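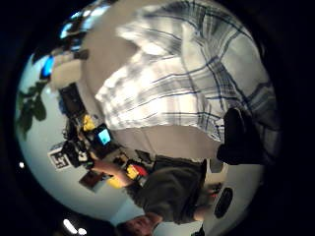 Section 4. Setting Up Your Daily Quiet Time

Welcome back! If you have worked your way through the first three sections, you already have your prayer notebook, your reading plan, and a rough idea of which hour of the day belongs to you. Now we come to the part that most people in the Climcombe groups say they were looking forward to, and also the part where a good many of them got stuck, so please take it slowly and don't be hard on yourself.

Before you begin

You will need your Bible (any translation you can read without stumbling), the notebook, a pen that works, and a chair. A kitchen chair is fine. Aiguo Xue, who led the first Titside group and wrote most of the prayers in the back of this guide, used the bottom step of her staircase for years and was very happy there.

Note: If you are using the large-print edition, the prayers are on the pages after the reading plan, and the numbers in the margin are the same as in the regular edition.

Steps

1. Sit down and put your phone in another room. If you are waiting for a call from family or from work, leave it within hearing but turned over.

2. Be quiet for 2 minutes. You don't have to think holy thoughts. Let the grocery list and the argument from yesterday come up if they want to, and let them go by again. Some people like to breathe slowly and say "Lord, I am here" under their breath, and that is a perfectly good prayer all by itself.

3. Open your reading plan and find today's line. Read the passage once straight through, at the speed you would read a letter from a friend.

4. Read it a second time, out loud if you can. You will be surprised how often a word you slid right over the first time will stop you on the second! When that happens, stay with it for a while before you go on.

5. Write that word or sentence in your notebook, with the name of the book and the verse next to it. Under it, write one thing you want to say to God about it. It may be a thank you, it may be a question, and it may very well be a complaint (the Psalms are full of them, so you will be in good company).

6. Pray for the people on your list. If the list has grown so long that you are rushing, split it over the days of the week. One of our readers in Flarnport had 79 names on hers and was getting through them like a train conductor calling stations.

7. Close with the Lord's Prayer, or with Psalm 23, or with any of the short prayers in the back.

Caution: Do not try to make up missed days by reading them all at once. We mean this kindly. If you miss a day, or a week, simply open the plan at today's line and carry on from there.

Caution: Quiet time can bring up old grief. If you find yourself feeling worse from one day to the next, please talk to your pastor, a doctor, or somebody you trust, and put the notebook aside for as long as you need.

If you have small children at home

Steps 3 and 4 can be done with a child on your lap, and a children's Bible is no trouble at all. Leave step 5 for nap time, or for after supper. Many parents in the Meng Street group did only steps 2 and 7 until their youngest started school, and they kept it up faithfully.

When you reach day 40

On day 40 the plan has no reading. Instead, go back through your notebook from the first page and put a small mark beside anything you would like to return to. Take as long over this as you please, with a cup of coffee if you like. Then copy the marked lines onto a fresh page, as you will need them for the letter in Section 5.

Note: If you begin the plan in December, you may want to swap in the Advent readings, which are listed separately after the Psalms. Start them on the first Sunday of Advent and go back to the regular plan after Christmas Day, at the line where you left off.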